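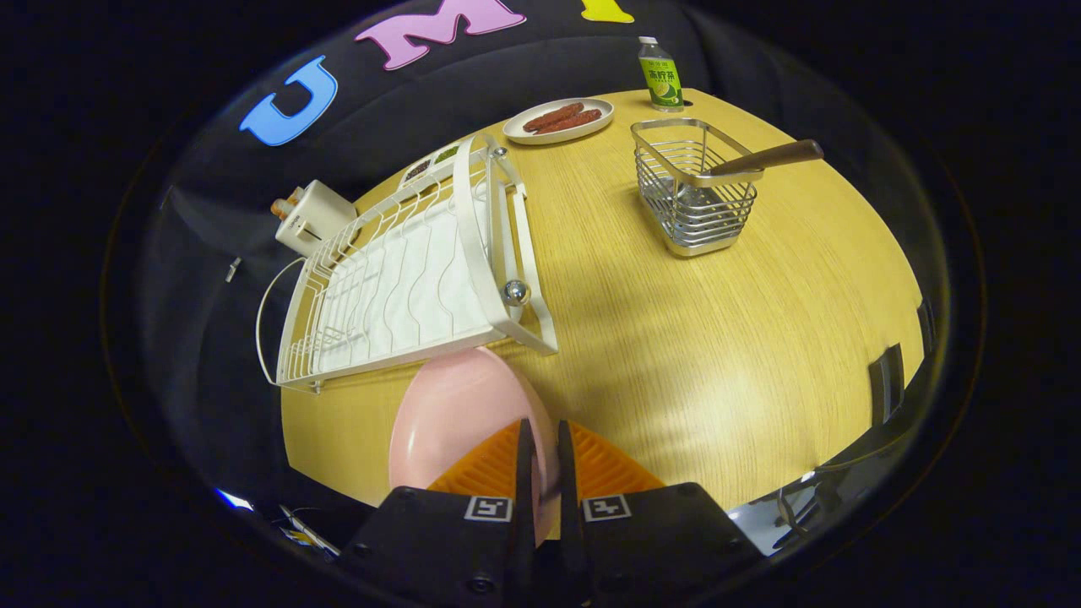

Plate and rack, from the hand-held gripper camera.

Filed under: Manipulation / Household tasks

Ghislain Arsenault wrote:

> I have read the Sorero summary twice and still can't tell what is being
> claimed. Loading a dish rack was called "close to solved" on this list
> back in September. If that is the case, why does the test set still have
> one kind of rack in it, and why is every plate handed over already
> separated from the stack? My kitchen does not separate plates for me.
> Can somebody post numbers by phase instead of one success rate?

Ghislain,

Numbers by phase, from our own runs at Cedomside. These are for the Parri policy on a fixed arm, trained on hand-held demonstrations only. No teleoperation data.

We collected 1512 demonstrations and kept 1321 after filtering. Most of the rejects were tracking losses near the rack, where the wrist turns quickly and the view fills up with wire.

Evaluation was 50 trials, one plate per trial, rack position varied by hand between trials.

Grasp at the rim: 3 failures. All were plates lying flat, where the lower finger has to get under the edge. The soft ridged pads help once there is contact. They do nothing for the approach.

Tilt and transport: no drops. Some slow rotation of the plate between the pads, worse with heavier plates. We do not correct for it.

Insertion: this is where the rest of the failures are. The dividers on a wavy wire rack are thin, shiny under some lights, and partly hidden by the plate itself at the moment you need them. The policy tends to commit to a slot early and then push. A person feels the wire and shifts sideways. We have no force signal at the fingertips, so the arm rides up on the divider and stops, or the plate ends up leaning across two slots. I count the second case as a failure. I believe the Sorero summary counts it as a success, which would explain a good part of the gap you noticed.

On your rack question: we have tried two. The second, a Grurwood model with straight pegs, was noticeably worse with no retraining. I would not quote a figure from so few runs.

Clutter matters less than I expected. Food, a bottle and a utensil basket on the same table did not change the grasp phase in any way I could measure.

So "close to solved" is fair for picking up a single plate by the rim. It is not fair for the rack, and we have not attempted a stack - if anyone here has separation data, I would like to see it.

The per-trial log is a plain text file. Write to me off list and I will send it.

Inès Poulain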